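November
By the Dremier Center newsletter staff
Print this article | E-mail this article

Luzius Pfister has taught the care of table linens and tableware at the Dremier Center in Bendville for eight years. His course is offered to staff of residential homes, inns and parish halls, and 649 people have completed it. The center spoke with him in the workroom on the second floor, shortly before the afternoon session.

Mr. Pfister began in the laundry of the Holzer hotel, where he was assigned to napkins at the age of nineteen. He recalls that the work was considered the lowest in the building. "The sheets had a machine, and the tablecloths had two people," he said. "The napkins had me. I learned to look at each one before it went on the pile, and I still teach that first."

The course has changed since he took it over. It was formerly given as a lecture with a printed manual, and participants did not handle anything until the final hour. Mr. Pfister dropped most of the lecture in his second year. Participants now sit down at the tables almost at once and work with bowls, plates, cloths and sponges of the kind they use at home or at their place of employment. The manual remains available at the front desk.

He was asked why so much of the first session is spent on small items. "People arrive wanting to know about stains," he said. "I understand that, and we do reach stains. But if you drop a damp cloth in a heap next to a clean bowl, you have made yourself a second job. I would like them to notice where they put things down."
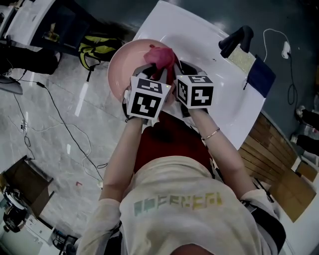

At work over a pink bowl in the Dremier Center workroom.

The workroom itself was refitted at his request. The old benches were narrow and dark, and he had complained of them for some time before the center agreed to replace them. He asked for large white tables. "You see every crumb on white," he said. "Some of my colleagues thought that was an argument against it." He also asked that the tables have no sharp corners, having bruised his hip on the old ones more often than he cared to report.

Color is a subject on which Mr. Pfister holds firm opinions. He advises small kitchens to keep one color of cloth for dishes and another for surfaces, and to write the arrangement on a card inside the cupboard door. He does not mind which colors are chosen. Red and pink cloths should be washed separately the first several times, he said, and he has a drawer of formerly white napkins that he shows to anyone who doubts it.

Each session lasts 90 minutes, and the full course consists of four sessions. Mr. Pfister has resisted proposals to shorten it to a single day. "By the afternoon they are tired and they start folding badly," he said. "Then they go home having practiced folding badly." Participants are asked to bring one cloth from their own kitchen to the second meeting. It is inspected for wear at the hem, and its owner decides whether it should be kept, mended or cut up for rags.

The center has received inquiries from Titbridge about offering the course there. Mr. Pfister is in favor, provided that a room with good light and running water can be found. He has visited two and accepted neither. The first had a sink in the corridor — "a long walk with a dripping sponge," as he put it — and the second was carpeted.

Asked what he uses in his own kitchen, he named plain cotton cloths, bought by the dozen, and a sponge that he replaces more often than his household thinks necessary. He then excused himself to fill the basins for the next group.

Registration for the coming sessions is open at the front desk of the Dremier Center. Participants should wear short sleeves or sleeves that can be rolled above the elbow.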